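From: Eleri Bellis
To: Cledcombe riders list
Subject: Re: November night ride

Glenys Mathias wrote:
> Are we still doing the long loop? And is 4 pm too early to meet?

Hi Glenys and all,

Yes to the long loop — 13 miles, lights on from the start, please! 4 pm suits me, but Haf can't get away that early, so she'll join us at the bridge.
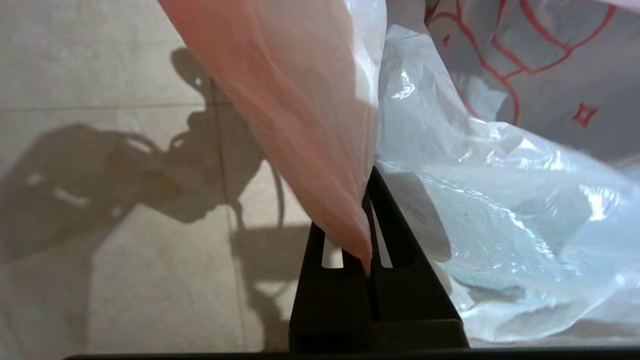
Spare tubes are my big worry after last year (two flats before the first hill!). I've got plenty to share and I'll bag them up by wheel size. If you have a pink plastic bag like the one in the photo, twisted to a point at one end, it'll squash down nicely into a jersey pocket.

Elin is bringing the good pump, and Kittipong says he'll ride at the back with anyone who wants an easier pace.
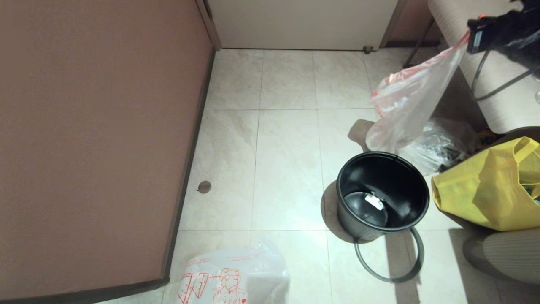

He did the whole loop last week and says the gravel by the farm is much better now, though I'd still take it slowly in the dark.

See you at the bike racks,
Eleri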